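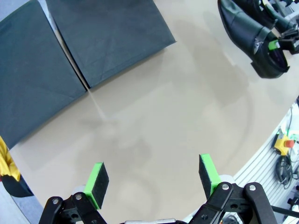 Figure 2. Tabletop with dark gray fabric panels at upper left and a black leather shoe at upper right.

3.2 What ends up on the table

Household tidying studies tend to begin with a clean taxonomy: clothing, footwear, paper, other. Ours began with one too, and it lasted most of a morning. The table in Figure 2 shows the difficulty. A shoe is footwear, and all three coders said so without a pause. The two dark panels of fabric beside it drew three different labels and one long email. Both lie nearly flat, slightly creased, with a narrow pale seam running between them, and a coder who reads them as one item will produce a different tally from a coder who reads them as two.

Participants in the Olum sessions were no help here, having their own views on what belonged with what. Of the 1675 placements in the full log, 221 were marked "unclear" by at least one coder, and fabric was the main offender -- shoes hardly figured. Kekana's coding guide asks for the plainest word available, so "cloth" won out over several more ambitious candidates. The crumpled yellow thing at the far left of Figure 2 went down as "cloth, probable," a label we came to use more often than we would like to admit in print.

We also recorded open surface between items. People leave more of it than they say they do, and they defend it in interviews with some heat. Section 3.3 takes up the question of shoes on tables, on which feelings ran higher still.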